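Birgate Teleop Set: simulated demonstrations for a mobile gripper

Maintainer: Shalini Joshi
Last revised: 29/01/2022

Summary

Birgate is a set of 3,736 demonstrations recorded by remote control in simulation. An operator steers the robot and its gripper through a handheld controller, and the simulator logs what the robot was told to do alongside what it did. The set is meant for imitation learning. It has no reward signal and was not collected with one in mind.

All images are rendered. No real camera footage is included.

Collection

Operators worked in sessions of up to 200 episodes. Commands were sampled at 10 Hz and written to disk without smoothing. Hand tremor, pauses and overcorrections are therefore still in the action stream. If your policy is sensitive to these, filter before training.

Each operator did a practice session first. Practice episodes are not part of the release.

Views from the corridor layout look down past the gripper towards the far end. The marker on the gripper body is left in the rendered images and should be masked if you don't want a model to rely on it.

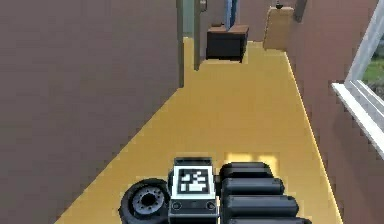 Figure 1. Corridor layout, gripper empty, dark cabinet at the far end.

The walls are flat-shaded and have very little texture. Visual odometry does poorly on them. Use the logged base pose instead.

Tabletop layouts

The surface has black circular holes in it, and contact near a hole edge is modelled coarsely. Object poses are logged in the world coordinate system, with the origin at the base of the arm.

Colours in the tabletop renders have not been matched to any physical setup. We tried randomizing the lighting in July and dropped it, as operators found it harder to judge depth.
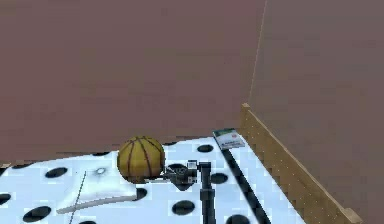
Figure 2. Tabletop layout: gripper beside the basketball, card behind and to the right.

Episode contents

actions: commanded velocities and gripper opening
state: joint positions, base pose, gripper width
images: rendered colour views, stored as PNG
meta: operator code, layout name, random seed, outcome flag

The outcome flag is set by the operator at the end of an episode. It was not checked by a second person. Failed attempts are kept.

Tools

The loader is in the tandaveck folder and needs Python 3.8 or later. It reads 4 episodes at a time by default; raise this if you have the memory. The Bunine converter writes the older archive layout and will be removed in the next release.

Known problems

Image timestamps lag the state log by one step in episodes recorded with the Kostiuk controller profile. The loader corrects for this, but the raw files do not.

Operator codes are not balanced across layouts. Split by operator if you want to test how well a policy generalizes to another person's driving style.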